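Home Opinion Food Town Letters Archive Subscribe

We use cookies to remember your reading preferences. Accept Manage settings

In defense of the counter sandwich

There is a kind of snack counter I have loved since I was small enough to need lifting up to it, and I worry that we are letting it slip away without so much as a thank-you. I mean the counter with a food warmer at one end, a few glass bottles of cola standing in a rack, and sandwiches cut corner to corner. The one at the Gulatside ferry landing was my first. I must have eaten there every week for 14 years, and I could still tell you which stool wobbled.

What I want to argue for, if you will bear with me, is the basket. A sandwich handed over in a round woven basket is a different lunch from the same sandwich slid across in a cardboard sleeve. I know how that sounds! But a basket slows everybody down a little. It has to be set on something, and it has to come back, so you sit. You look at your triangle of bread, you take a bottle from the rack, and before long you are talking with whoever is next to you about the price of parking in Ultley.

A counter laid out with some care tells you where to look, too. The bottles go behind, up on two levels so the back row gets its turn, the sandwiches go on a pale tray out front, and the basket waits alongside.

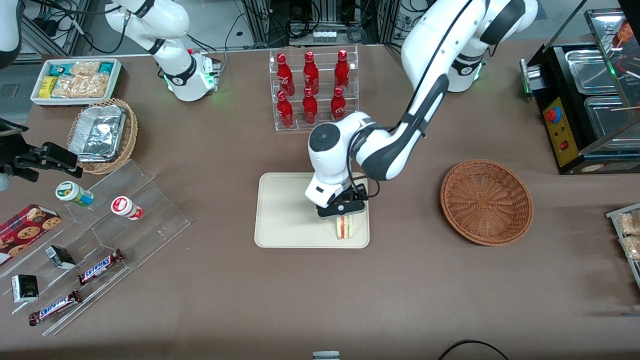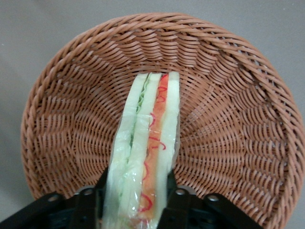 Not everyone is with me on this, and a reader from Stestmont wrote in March to say that baskets are a nuisance, that crumbs get down into the weave and stay there, and that she would sooner have a plain plate she can put through the dishwasher at night. She ran a lunch counter for 20 years, so I have to take her seriously. She did add that her customers complained when the baskets went, and that she kept 5 of them under the register for the regulars who asked.

Well, there you are. I don't say crumbs are nothing, and I have spent enough evenings going over a rim with an old toothbrush to respect her point. A paper liner helps, and so does a good shake over the sink. But I think those regulars knew what they were asking for, and I think a place that can find room for a warmer and a cola rack can find room for a short stack of baskets beside them — even a mismatched stack, even one with a strand coming loose.

The counter at Gulatside sells phone cases now. I went by in the rain last month, around lunchtime, and bought a sandwich from the machine on the pier, and ate it standing up.

663 shares 14 comments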